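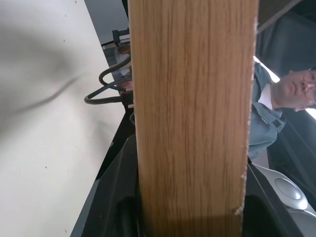

My mother-in-law, Zohreh Zamani, believes that a person who has nothing to do should be given a shelf to put up. I had let slip on the phone that I was free most of November, and by teatime I had been promised to her spare room in Nollosville. She wanted somewhere for her cookery books, which have lived in a heap on the spare bed since she retired. The oak was already bought. It's a handsome honey-brown colour with the grain running lengthways, and then you get to the edge, which is all splinters, with a pale notch where a bit has broken away. I said I could sand that. She said I could also leave it, and that she had paid extra for character.

I should explain that I am not handy. I own a drill in the way other people own a good fondue set. It was a wedding present from the Ghorbani side of the family, who all build their own extensions and talk about joists at funerals, and I think they meant it kindly. It has come out of its case 2 times in as many house moves, once to look at.

What I am good at is staying in someone else's house. You learn when to offer to wash up and when the offer is an insult. You learn that the heating is not discussed. Zohreh keeps hers at a level best suited to orchids, and I spent the first evening in a T-shirt while she sat opposite in a cardigan telling me I looked peaky. Supper was lamb, then more lamb, then a plate of the same lamb to take upstairs in case.

The books were the real job. There are around 60 of them and she would not let me carry a single one until she had told me where it came from. The Pillureo baking book was a swap for a pressure cooker. The one with no cover had belonged to a neighbour who wanted it back and has wanted it back for 30 years. Three were in languages neither of us reads. I suggested we might thin them out a little — a charity shop, say — and she went off to put the kettle on and was gone for some time.

We also drove to Gusska for brackets, which took most of a day, as she knows everybody there and owes half of them a visit. The man in the ironmonger's asked what sort of wall it was. I said white. He looked past me to Zohreh, and the two of them sorted it out between them in 34 seconds flat, plugs and all, while I held her handbag.

I've been asked by several of you how it all went, so: I came home with a tub of lamb, a cold, and a book about jam. She has since rung to say that the bathroom could do with a cabinet, and am I busy in the spring.

Last updated: November

Contact | Copyright, all words my own | Back to top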